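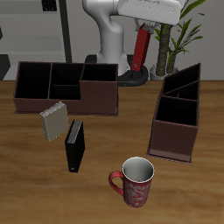
A wood-grain table with a dark brown desk organizer.

Stildale Paper Swap: your questions

What do you do, exactly?
I take in notebooks, binders and desk stuff people have stopped using, and I pass them along to whoever wants them. I started in April with one shelf in Fahy and it got out of hand pretty fast (my hallway can confirm).

Does it cost anything?
Nope! If I have to mail it, you pay the postage, and that's it.

How much can I take?
Up to 3 items a visit. Teachers can take more, just email me first so I can set things aside.

Can I drop off half-used notebooks?
Sure, if at least half the pages are blank. Please tear out the written ones. I really don't want to read your diary!

Do you take pens?
Only ones that write. I test them all on the back of an envelope and it eats up my whole evening.

Where do I find you?
The side door of the old Nadier building, on the Hetance Street side. Ring twice, the bell is quiet.

How long will you hold something for me?
Two weeks. After that it goes back on the shelf, and the good binders go quick, so come get yours.

Can I bring my kids?
Please do, they pick the best stickers.

Last updated 30 May 2023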